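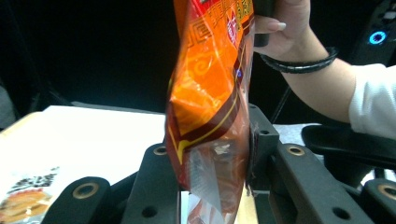 Milagros Sepúlveda wrote in after the last newsletter to say that slow demonstrations are overrated. Her point was that a person who creeps toward a bag at half speed teaches the robot to creep too, and that she would take a hundred takes at normal pace over a hundred careful ones.

We agree with part of that. The packet work at Nollbridge has reached 1,987 demonstrations, all recorded with hand-held grippers, and the early ones are the slowest. Graciela Troncoso went back through them and found long stretches where the fingers hover over a packet before closing. A policy trained on those takes hovers as well. The newer takes move at the pace a person would use to put away groceries.

Where we differ is the grasp itself. Snack packets are slick, they crinkle, and the stiff part is usually the sealed strip at the end. People find it by feel without thinking. With a gripper you have to line up on it, and we still ask for a short pause – a second is plenty – once the fingers have closed and before the lift.
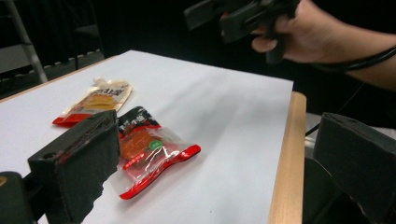 Snack packets laid out on white paper, with a hand-held gripper at right.

A few changes for anyone recording this month. Packets should lie at a different angle for each take, and no more than 2 should be touching. If a packet slips, keep recording and pick it up again. Takes with up to 9 retries are kept, and Hugo Coste is tagging them by hand so they can be trained on separately. Please don't trim them yourself.

The remote-control sessions, where the operator drives the arm from the next room, start again in January. They take longer per demonstration, and for flat packets the results so far are no better than the hand-held ones. Boxes and jars may be another matter.

Sign-up for the January sessions goes through Nabila Shawky. Replies on speed are welcome too, especially from people who have tried the same task both ways.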